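Trisard Nillano - Cuaderno de borradores para novela

Inicio / Papelería para escritores / Cuadernos / Nillano

24 € - IVA incluido
Disponible. Color de cubierta: Pomare (azul verdoso) o Sekley (gris cálido)

Un cuaderno pensado para quien escribe largo

Si alguna vez has intentado escribir una novela a mano, ya sabrás lo que pasa con los cuadernos corrientes: el primer capítulo cabe de maravilla, el segundo también, y cuando por fin los personajes empiezan a hacer lo que les da la gana te quedas sin páginas y tienes que seguir en otro cuaderno de otro tamaño, con otro papel, que además no encuentras nunca cuando lo necesitas. El Nillano nació de esa incomodidad. Lo diseñamos en nuestro taller después de muchos meses de llenar prototipos con historias propias (algunas bastante malas, todo hay que decirlo) y lo seguimos fabricando casi igual que el primer día.

Tiene 369 páginas numeradas, con pauta tenue y un margen exterior ancho para las notas que se te ocurren a destiempo. El nombre de un primo que cambia a mitad de la historia, la escena que habría que mover al principio, esa frase que oíste en el autobús y que todavía no sabes dónde poner... todo eso va al margen, y el texto principal sigue su camino.

Cómo está organizado

Las primeras hojas son un índice en blanco que vas rellenando tú. Después viene una sección corta para fichas de personajes y lugares, sin casillas obligatorias, porque cada cual prepara sus novelas a su manera y hay quien no las prepara en absoluto. El resto es espacio para el borrador.

Al pie de cada página encontrarás una línea pequeña para apuntar las palabras del día. Muchos clientes nos cuentan que se ponen una meta de 700 y que verla escrita ahí abajo les anima a sentarse otra vez a la mañana siguiente. Si a ti los recuentos te agobian, déjala vacía - la línea es tan discreta que se olvida enseguida.

Características

Páginas: 369, numeradas
Pauta: líneas grises, margen exterior ancho
Encuadernación: cosida, se abre plana
Cubierta: rígida, forrada en tela
Cintas marcapáginas: 2
Bolsillo interior para papeles sueltos
Apto para pluma, bolígrafo y lápiz

Del cuaderno a la pantalla

Tarde o temprano hay que pasar el borrador al ordenador, y aquí es donde la encuadernación cosida se agradece de verdad. El cuaderno se queda abierto junto al teclado sin pisarlo con una taza, y puedes ir copiando a tu ritmo. Nosotros recomendamos corregir mientras se copia, aunque sabemos de gente que prefiere transcribirlo todo tal cual y dejar las tijeras para la segunda vuelta. Una costumbre que nos gusta mucho es trazar una raya diagonal muy suave sobre cada página ya copiada, así sabes por dónde vas aunque lo retomes semanas después.

Y guarda siempre una copia del archivo en otro sitio, por favor. El papel aguanta mucho, los discos no tanto.
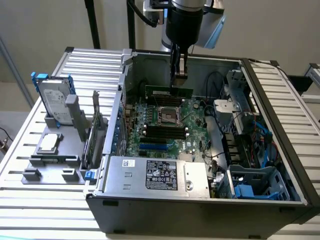
Preguntas frecuentes

¿Traspasa la tinta?
Con bolígrafo y con la mayoría de las plumas de trazo fino, no. Con rotuladores muy cargados puede notarse algo por el reverso, así que te aconsejamos hacer una prueba en la última hoja.

¿Se pueden arrancar páginas?
Preferimos que no, la costura sufre. Tacha sin miedo, que para eso es un borrador.

¿Lo vendéis con hojas lisas?
De momento solo con pauta. Lo hicimos liso una vez, en octubre, en tirada corta, y estamos pensando en repetir.

¿Puedo encargarlo para regalo?
Claro que sí. Marca la casilla correspondiente antes de pagar y lo envolvemos en papel de estraza con una tarjeta, en la que puedes poner el mensaje que quieras.

Envíos y devoluciones

Preparamos los pedidos en el mismo taller y te avisamos por correo en cuanto salen. Si el cuaderno no te convence y está sin estrenar, puedes devolverlo - solo te pedimos que lo mandes bien protegido, que las esquinas son delicadas.

Ficha actualizada el 17 feb 2026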